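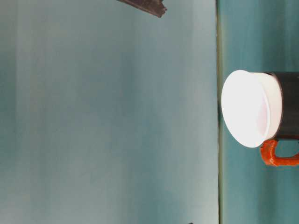
Bench 3 notebook — gripper finger and camera check, 13/10/2019

Started because the mug pick has been drifting since we swapped the bench covering. Christos Theodorakopoulos left a note on the controller: misses at the handle, always to the same side, worse late in the day. I took the cell out of the queue after lunch and went through it from the fingers back.

Fingers

The tip is in poor shape. The lower edge is jagged and looks chewed, which you can see even in the fixed camera view. I had been telling people these were good until March. They are not. Took both fingers off, cleaned the seats with a dry cloth, and put them back with the old tips for now so that I could get a "before" set of numbers. The Bendstead tips are in the second drawer, still in the bag. One pair left after this, so someone needs to order.

Screws on the left finger were under torque. Right finger fine. I don't think this explains the drift, but a finger that can rock will not help. Put a paint mark across both screw heads so we can tell at a glance if they back out again.

Camera

Live view comes up turned on its side, same as before. Alina Buzatu says leave it, the calibration file already has the rotation in it and the last person to "fix" it in the viewer lost a morning. Left it. Wrote ROTATED on tape on the monitor.

Exposure is the bigger problem. With the black mug, the white rim is blown out to almost pure white on one side and bleeds into the teal next to it. The edge finder then has no real edge on that side and picks something a little outside it. The orange handle comes through well, strong color against the teal, and the black body is fine too. So the handle fit is good and the rim fit is bad, and the pose we send to the arm is some average of the two. My guess is that most of the miss comes from here.

Second thing: the rim sits right on the seam between the pale surface and the darker teal. That seam is a straight dark line the full height of the view, and the Esider edge finder loves a straight dark line. I masked it with a narrow strip in the config (mask_seam, on by default now). If the camera gets moved the strip has to be moved too. Please don't forget this one.

There is also a small dark speck at the bottom of the view. Could be dirt on the bench or on the lens cover, I couldn't tell from the screen. Wiped both. Check again tomorrow.

Changes made

Exposure down from 300 to 200 in the Wundton driver. Gain unchanged.
Seam mask added, see above.
Finger screws retorqued, paint marks on.
New Bendstead tips fitted after the "before" run, both sides.
Tool offset measured again with the pin, new value saved under today's entry. Old value kept in the comment line in case we need to go back.

Runs

Before (old tips, exposure 300, no mask): 6 picks tried with the mug on its side, 3 missed at the handle. All the misses on the same side Christos described.

After: 6 tried, no misses. One was ugly, the finger touched the handle before closing and pushed the mug a little before it got hold. I would not call that a clean pick, so treat it as a maybe. Six is also a small number and I did not have time for a long run.

I changed the tips, the exposure and the mask between the two sets, so I can't say which one did the work. Alina pointed this out while I was writing it up and she is right. If there's a free hour, put the exposure back to 300 with the new tips on and run it again.

Still open

The handle surface is bumpy and shiny and I want to know how the new tips wear on it. Look at them after the next 200 cycles and write down what you see, even if it is nothing.

Late-day drift. Could be light coming in from the Sandu side of the room once the blinds are up. Haven't tested. Blinds are down now, please leave them down until I have compared the two.

Order tips. Old pair is in the tray marked WORN, don't put them back in the drawer.

Cell is back in the queue, slow speed only.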